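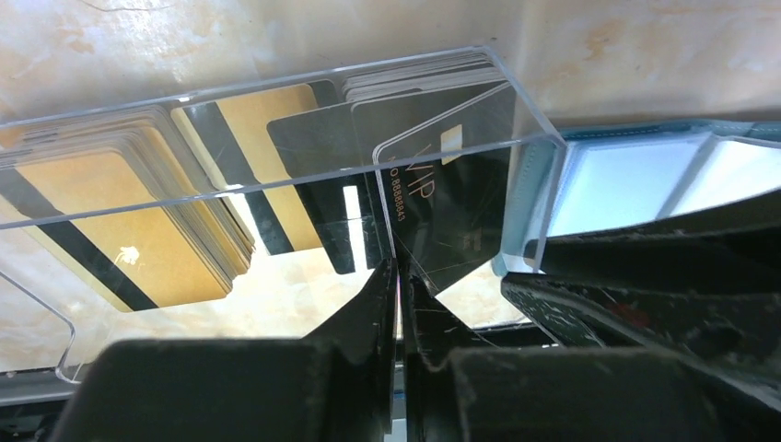

# Sorting and storing membership cards at a reception desk

**Posted by Plernuvico Front Office, February**

This office has charge of the membership cards issued at the reception desk of a private leisure club. Cards of several kinds are at present kept together in one clear acrylic holder: gold cards with a black magnetic stripe, black cards, a grey-edged stock and the black VIP cards, which carry a number and a gold chip. The holder stands on the counter and is open at the top.

The membership register lists 2,177 entries. At the last check, 22 cards could not be matched to any of them. We should be grateful for advice on the following points:

- whether the kinds of card should be kept apart, and by what means;
- whether numbered VIP cards may properly remain on the counter;
- how a scratched acrylic holder is best cleaned.

**Ela**

The numbered cards should be dealt with first. A card that bears its own number ought to be entered in the register on the day it arrives, and kept in a locked drawer until it is handed over. Our own desk keeps no more than 2 on the counter at any time, and these are signed for at the start and end of each shift.

As to the remainder, one holder will serve if dividers are fitted. Cut them from stiff card, slightly taller than the membership cards, and write the kind of card on the upper edge. Cards should stand upright with the stripe facing the same way throughout. Where they are allowed to lean, the faces rub against one another, and dark cards show the marks soonest. A holder that is too long for its contents should be packed out at one end with a block of foam.

The unmatched cards should be placed in an envelope, listed by number where there is one, and withheld from issue until the register has been corrected.

**Grundus**

Separate boxes. We had 122 cards in one tray and the wrong kind was given out more than once.

**Dijkstra**

On the matter of cleaning, the holder should be emptied and washed in lukewarm water with a little washing-up liquid, using a soft cloth. Glass sprays containing ammonia should be avoided, as they may cloud acrylic. Smudges will come away readily. Fine scratches can be reduced with a plastic polish, though deep ones will remain, and a replacement holder may be the more sensible expense.

The cards themselves may be wiped with a barely damp cloth. Please keep liquid away from the chip, and allow each card to dry fully before it is returned to the stack. I would add that the magnetic stripes should be kept clear of any bag clasp or name badge with a magnet in it.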